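Tallside Swim Club, the lost and found, and a whole lot of sandals

24 Jun 2022

I went to talk about swim lessons and came home with a page and a half of notes on footwear. That's how it goes when you sit down with the woman who has run the front desk at the Tallside pool for 27 summers. She asked me to leave her name out of it ("everybody who needs it has it already"), so I'll just call her the desk manager, and believe me, she manages.

We talked in the back office, which she shares with the first aid cabinet and a coffee maker older than most of the lifeguards. I'd barely gotten my pen out when a kid padded up to the window, barefoot and dripping, to ask if anyone had turned in a flip-flop. "Which foot?" she asked him. He looked down at both feet for a good long while. "The other one," he said.

She wrote it down in her book. There's always a book! It's a green ledger from Hubáček, the stationery place over on the Pronside end of town, and every item that comes in gets a line: what it is, where it was found, left or right. Last August alone she filled 53 lines with nothing but shoes.

"Goggles I understand," she told me. "Goggles are small, they sink, they end up under a bench. But how do you walk to your car in one sandal? It's a gravel lot. You'd think you'd notice by the second step."

I asked if people really come back for them. Towels, almost never, she said. Car keys, within the hour. Sandals are somewhere in between, and it depends a lot on the parent. She once had a grandfather drive in from Skuden, 80 miles round trip, for a little pink jelly shoe, because its owner wouldn't go to bed without it. "I had it washed and in a paper bag for him. He about cried, and then I about cried."

The sorting is what she got most worked up about (in a good way, she laughs the whole time she's complaining). When she started, everything went into a cardboard box behind the door, and by July the box was soup. Wet towels on top, shoes on the bottom, and a smell she described in more detail than I'm going to print. So she split it up. Towels go on the line, small stuff goes in a drawer, and shoes get their own container, with a table right there so they can be laid out where folks can look them over without digging.
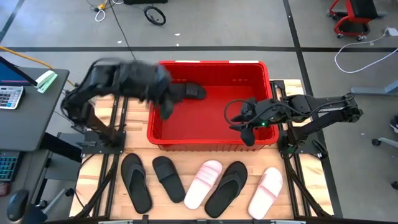 Shoes get three weeks with her, then they go to the thrift shop. "Three is generous," she said. "My sister says one." She's firm about using plastic for them, something with a smooth bottom that you can hose out, and after years of cardboard I can see why she loves a big red bin with a good thick rim. Her other rule is that you don't match pairs inside the bin, ever. You put them in a row on the table first, flip-flops and slides side by side, and then you stand back. Black is the worst, according to her. One black slide looks like every other black slide until you set it by its neighbor and see that the band's wider or the whole thing is shorter, and meanwhile there's still one sitting in the bottom of the bin that you forgot to pull out.

"People will argue with me over a black slide," she said. "I've had two dads, same size foot, same shoe, both of them sure. I told them to try it on like Cinderella." Did that settle it? "It fit them both. So I asked who had the other one in his bag, and one of them got real quiet."

Her advice for families is a permanent marker, on the sole, under the heel where it won't rub off so fast. Initials are fine. Phone number if you've got the room. She'd also like everybody to quit kicking their shoes off at the deep end, where the breeze and the little brothers get them.

I did remember to ask about swim lessons on my way out. There's still space in the morning group, and sign-up is at the window. Bring a towel with your name on it.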